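Demonstration gathering (robot learning)

From the Gretthorpe Open Workshop Encyclopedia
Entry kept by Uliana Maksymiv. Last edited 2020-02-13.

Demonstration gathering is the work of collecting examples of a job being done by a robot, so that a learning system can pick up the job from them. I've been doing it for long enough that I call it "picking", after the old name we had for it at Kravchuk, but you'll also hear "demo collection" or just "recording". One example, start to finish, is an episode. A pile of episodes on the same job is a set.

How it's done

A person steers the arms and the computer writes everything down: where each joint is, how far the grippers are open, and what every camera sees. On a two-arm setup there is usually one camera looking over the whole workspace and another on each wrist. Learners love the wrist view (so do I!) because it shows the fingers and whatever they're holding from right up close.

An episode at our bench runs 40 seconds if the person steering knows the job. Beginners take longer, and their first 5 go in a practice folder. Gun-woo So thinks we should keep those too, and we've argued about it all through February.

Jobs with a cardboard box and a hand tool come up a lot in this line of work. A box has flaps, tape and a habit of sliding, and a knife has to be held the right way round before it's any use to anyone.

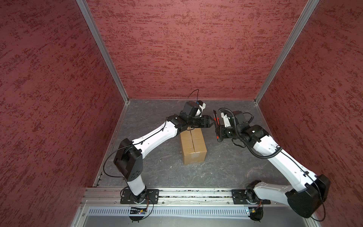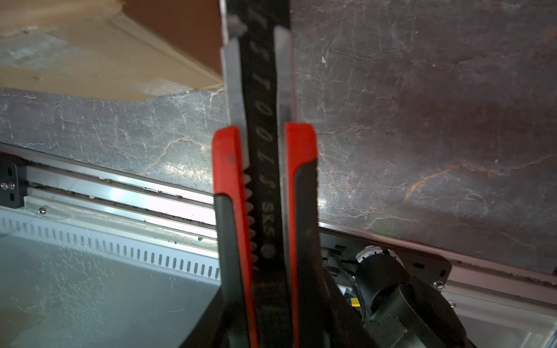 Two-arm workspace with a taped cardboard box (first picture); a utility knife held in a gripper, from the wrist camera (second picture).

How many episodes

There's no fixed answer, sorry! Our Omura set has 600, and I'd call that comfortable for one job with one kind of object. Zoia Levchenko trained on a much smaller slice of it and got a policy that did fine until the object was turned sideways, and then it just hovered there.

Variety matters more to me than the raw total. Move the object between episodes, turn it, swap the person steering. If every start looks the same, the learner leans on that.

Mistakes and recoveries

Opinions differ here. The Tilau notes, written by Yaroslav Ivanyshyn, say to throw out any episode with a drop in it. I keep a drop if the person picks the thing up again and finishes, since a learner that has never seen a slip has no idea what to do after one. What I do throw out is long dithering, where the arms hang still while somebody thinks.

Labels

Each episode gets a short sentence saying what the job was, plus one of 3 marks: good, usable or bad. Write the sentence on the same day. Khrystyna Fedoruk once left a whole batch for later and we spent an afternoon watching it all back.

See also: Teleoperation; Wrist camera; Episode; Imitation learning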